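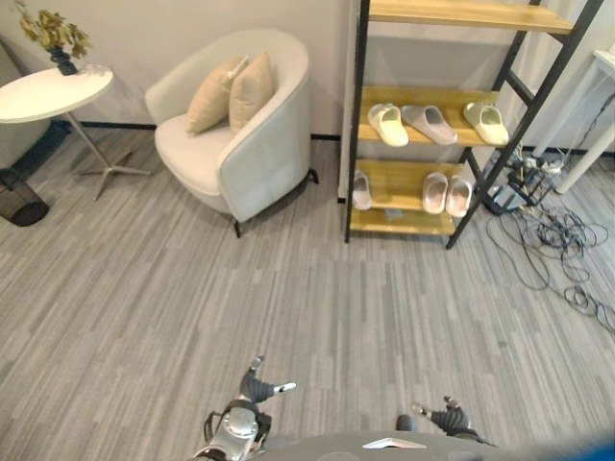

Grirside's old insurance office gets its waiting room back

I walked past the old Zanetti building on Vurnach Street for years without giving it a second look, so I was pretty tickled to get inside on Sunday for the open house. The ground floor is now a shared sitting room for people who rent the small work studios upstairs, and anyone in the neighborhood can drop in too, as long as they take their shoes off and change into slippers at the door.

Yes, slippers! The rule got some grumbling when it was posted in May, but I left my boots in the hallway with everybody else's and was perfectly comfortable. The slippers are plain slides in soft colors – cream, a grayish mauve, a pale greenish one – and they live on an open rack with wood shelves and a black metal frame. More are on order, and I'd say they'll need them. By two in the afternoon there was a line of us in socks.

The room itself is simple. Gray striped carpet, off-white walls, a white tub chair with a pair of beige pillows in it, and a little round table next to it with dried leaves in a navy vase. I sat there for a good half hour with a cup of coffee (bring your own mug, the kitchen is still missing most of its cabinets) and listened to two people argue over the carpet. One thought it was too dark for winter. I like it, and I have a dog, so I know what a light carpet looks like after a week.

The work came in at $4,000, and $3,000 of that was raised at last fall's rummage sale and the chili supper. The rest came out of the building's repair fund. Most of the furniture was bought secondhand from Nillen, the office clearance place out by the highway, and the shoe rack was one of the few things bought new.

A studio upstairs is $125 a month and all but one are taken. The sitting room is free. It's open from nine until six, closed Mondays, and it seats fewer people than you'd think – the sign by the door says 40 but I wouldn't want to be number 40. Parking is on the street, or behind the bakery if you get there early.

The kitchen should be done by the end of the summer.

COMMENTS (3)

porchlight_22: Do they have slippers in big sizes? My husband wears a 14.

Marigold: Went Sunday too, that white chair is so comfy. Give it a month with kids in there though...

grirside_born: I bought my first car insurance in that room. Glad somebody's using it.

We use cookies to remember your settings and count visits. Accept | Manage choices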